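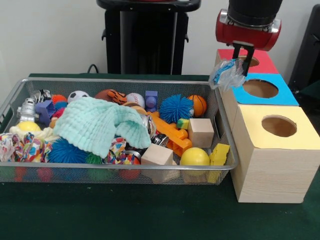

Deolinda Ramalho wanted to know why I keep using a wire basket when every bin-picking write-up she has read uses a solid tote. The mesh confuses the depth sensor, she wrote, so why give yourself that problem?

Fair question. The mesh does confuse the depth sensor. Seen through the side wall, the balls at the bottom get range values that belong partly to the wire and partly to whatever sits behind it. I clip everything below the rim line when a point falls within 15 mm of the wall plane, and that removes most of the bad returns. It also removes good ones, so anything leaning on the mesh is reached late in a run or never. I have a solid tote on the shelf and will repeat the test with it in October.

The build, for those who skipped the earlier posts: the arm is on its own mount, the controller is the Gelov board I have complained about before, and the planner is Grukano, my own code, still in one long file that needs splitting. The table is covered in dark green cloth. Bare tabletop gave me reflections in the evening, and the cloth fixed that for the price of a remnant.

The current job is clearing mixed items out of the basket with no model of any of them. Grukano scores grasp candidates from the point cloud and takes the best one above threshold. Results from the last full log, 312 attempts:

Rigid balls, smooth: good. Failures are nearly all from closing off center, and the ball rolls away under the next item.

Spiky balls: better than smooth. The spikes give the fingers something to close on.

Sponge blocks and wooden cubes: fine when a pair of faces is exposed. Wedged against the wall, see above.

Cloth: the planner likes folds, and a fold is easy to pinch. The trouble is what comes up with it. A draped cloth also hides half the pile, so the first cloud after it moves is the first useful one.

Clear plastic bags: poor. Depth returns are sparse and change with every crinkle. I now fall back to a color edge mask when the cloud has holes in it, and pick height is set from the nearest valid neighbor. Crude, but the pick rate on bags went up to 69 percent.

Grip force is a single value for everything, which suits the cubes and is too much for the sponges. Per-item force needs current feedback from the fingers, and the Gelov firmware reports that at a rate too low to use – I have a patch half written.

Cycle time is dominated by planning. The worst case in the log was 582 ms for one scoring pass with the cloth on top. Moving the normals calculation out of the inner loop should help. I'll try that Thursday and post the log either way.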